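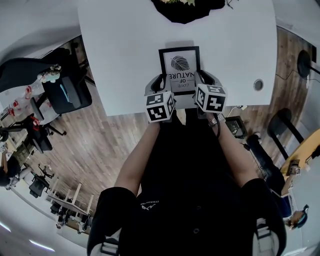
Support > Buyer Portal > Payments and Instalments > Ticket 2174

Subject: Second instalment showing as unpaid, Bashir Court, flat 277
Status: Resolved
Raised by: Titilayo Garba
Handled by: Lesego Dlamini, Prandlow buyer support

Titilayo Garba wrote:

Hello all, I hope this has come to the right place, as I wasn't sure whether to choose "payments" or "documents" from the menu and it seems to be a bit of both. I'm buying flat 277 at Bashir Court, still being built, and I pay by stages as each bit of the work is signed off. The second instalment went from my bank in April and I have the confirmation in front of me. The portal still says "Stage 2: due", in red, and now there's a late charge of £1000 sitting underneath it, which gave me quite a turn over breakfast!

I've logged out and back in, tried it on my daughter's laptop, and pressed the refresh arrow more times than I'd like to admit. Stage 1 shows as paid and always has. The other odd thing is that the button for downloading my stage 2 receipt does work, but what comes out is a page with my name and the flat number and nothing else on it.

Lesego Dlamini wrote:

Hello Titilayo, thank you for such a clear message, and I'm so sorry about the breakfast. You picked a perfectly good category. I've put a hold on the late charge straight away, so it can't be collected or added to while we look into this, and you don't need to pay anything twice.

Could you send me the reference you typed in when you made the transfer, exactly as it appears on the bank's confirmation, spaces and all? Please cover up your account number before you attach it. It would also help to know whether you've changed anything on your buyer profile since stage 1, such as your address, your solicitor or adding a second buyer.

Titilayo Garba wrote:

Reference attached, with the account number blotted out. I did change something, now you ask. My brother was going to buy with me and then decided against it (long story, all friendly), so his name came off the purchase after I'd paid stage 1. Mehrangiz Mazandarani at the sales office did the paperwork for us and was very kind about it. 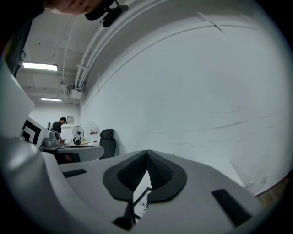

Lesego Dlamini wrote:

That's a great help. When a name comes off a purchase, the sales office closes the old buyer record and opens a new one, and the new record gets a fresh payment reference. Yours has the old reference on the transfer, which was the only one you'd ever been given as far as I can tell, so please don't think you did anything wrong. I've asked Shahzad Qureshi in our accounts team to look for the money under the closed record.

Internal note, Shahzad Qureshi:

Found it. Full amount received, sitting as unallocated credit on the closed joint record. Stage 1 was carried over by hand when the new record was made, but the payment schedule letter wasn't sent again, so the buyer never saw the new reference. Moving the credit needs sign-off from Kyung-hwa Koo as it crosses two records. Request sent. Receipt template pulls the amount from the allocation, hence the blank page.

Internal note, Kyung-hwa Koo:

Approved. Please date the allocation to the day the money arrived and not to today, otherwise the late charge will simply come back overnight when the schedule runs. Lesego, can you check the stage 3 letter goes out with the right reference?

Lesego Dlamini wrote:

Good news, Titilayo. Your payment was with us all along and it has now been moved to your new record. The allocation carries its proper April date and the late charge has been taken off altogether. Would you mind opening the portal again and trying the receipt? You may need to log out first, as it does like to hang on to the old page. I've also attached a corrected schedule letter with your new reference on the first page, and that's the one to use for stage 3.

Titilayo Garba wrote:

It's gone green! The receipt has the amount and the date on it too, and I've sent a copy to my solicitor, who had been asking. One more small thing while I have you: my standing instruction at the bank still has the old reference saved in it. Should I change it or set up a new one?

Lesego Dlamini wrote:

Changing the saved reference is fine, the bank details themselves are the same as before. I'd also check the name on the payee reads as it does in the letter.

Closing note, Lesego Dlamini, 23rd May: buyer confirms status and receipt both correct. Charge removed. Sales office asked to send a new schedule letter each time a buyer record is replaced. Stage 3 letter checked against the new record, reference matches.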